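When a Machine Joins the Packing Room

Maybe someone in your family works in a place where things are sorted, packed, or sent out. A lot of those places are adding robots now. This page is about what a robot does in a packing room and what the people there do once it arrives.

The place we will look at is called Hurerance. It is a small company that fills boxes with little things, such as packets and samples, for hotels and offices. Theano Ververidis runs the packing room. Makis Rallis has worked at the long tables for many years.

What the work was like before

Every order at Hurerance comes with a list. The list says what goes in each box. In the past, a packer read the list, picked up each packet by hand, and dropped it in. Then the packer closed the box and started on the next one.

A packer could do 134 boxes in a shift. Each box was light, so the work was not heavy. But it was the same small movement again and again, and by the end of the day people had sore wrists and tired eyes. When you are tired, it is easy to put in one packet too many or leave one out.

What is automation?

Automation means letting a machine do a job, or part of a job, that a person used to do. A dishwasher is automation. So is a door that slides open when you walk up to it.

A robot arm is a kind of automation too. At Hurerance, the arms came from a company called Stumenico. There are 2 of them, and they arrived in September. The packers call the first one Stultov, which is the name printed on the crate it came in. The other one is just called "the other one."

Why small packets are hard

You might think a tiny packet would be the easiest thing in the world for a robot to pick up. It is hard. A wooden block is the same shape every time. A packet bends and folds. Packets lie on top of each other, and some lean on the side of the box they are stored in. If the box is clear, the robot's camera may see the packets through the wall and also see light shining off the plastic.

You solve all this without thinking. Your fingers feel the edge of one packet and slide it away from the rest. A robot has to be taught.

One way to teach it is to use a gripper that a person holds. A gripper is a robot's hand. This kind has 2 fingers that open and close, and a camera that looks down at them. The person carries it over the table and does the job with it, and the camera records everything the gripper is near. Later, a computer studies the recordings and learns what a good grab looks like.

Makis does some of this teaching. He already knows how to get one packet out of a full box, so he is a good person to learn from.

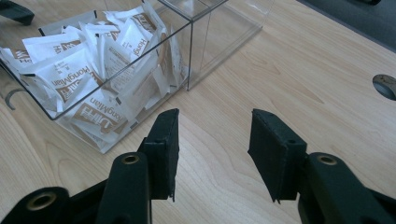

The fingers have soft foam pads, and the clear box behind them is packed with small white sachets.
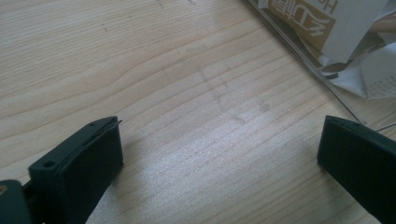

What the people do now

When the robots came, some packers were worried. They asked Theano if they would lose their jobs. That is a fair question, and people ask it in many workplaces. In some places, jobs do go away when machines come in. In others, the jobs change.

At Hurerance, the jobs changed. Theano met with the packers before the arms were switched on and told them which tasks would move to the machines and which would stay. These are the jobs people have there now:

Teacher. A teacher uses the hand-held gripper to show the computer how to pick things up. When a new kind of packet comes in, the teacher makes new recordings. One set has 300 grabs in it, and it takes a good part of a day.

Checker. A checker looks inside each box before it is closed. If the robot has dropped a packet or picked up two stuck together, the checker fixes it and makes a note.

Filler. A filler keeps the storage boxes full and sets them in the right spots. If a box is in the wrong spot, the arm reaches for something that isn't there.

Fixer. A fixer cleans the camera, changes worn pads, and stops the arm when something is wrong. Two packers took a course to learn this job.

Some orders are still packed fully by hand. Small orders with many different things in them are quicker that way. So are the gift boxes for a customer named Karamanlidis, which have ribbon in them. The arms can't tie ribbon.

Is it better?

It depends on whom you ask. Makis says his wrists hurt less. He also says he misses talking across the table, because people now stand farther apart and the arms make a humming noise. One of the checkers finds her job a little dull and would like to switch with a filler more often. Theano is working on a plan so that everyone can change jobs during the week.

The robots had slow days at first, too. Shiny packets gave them trouble, and the packers had to finish many boxes themselves. More recordings helped. The arms are still slower than Makis when he is in a hurry.

Staying safe

A robot arm doesn't know you are there unless it has been built to notice. At Hurerance there is yellow tape on the floor around each arm. People stay outside the tape while the arm is moving. There is a big red stop button on each side, and anyone in the room is allowed to press it.

Words to know

Automation: using a machine to do a job or part of a job.

Gripper: the part of a robot that holds things, like a hand.

Sachet: a small, sealed packet. Say it like this: sa-SHAY.

Shift: the hours a person works in one day.

Something to try

Fill a small bowl with wrapped tea bags. Now pick up one, and only one, with a pair of kitchen tongs. Try it again with your other hand. Then ask a grown-up you know if any part of their job is done by a machine, and who did it before.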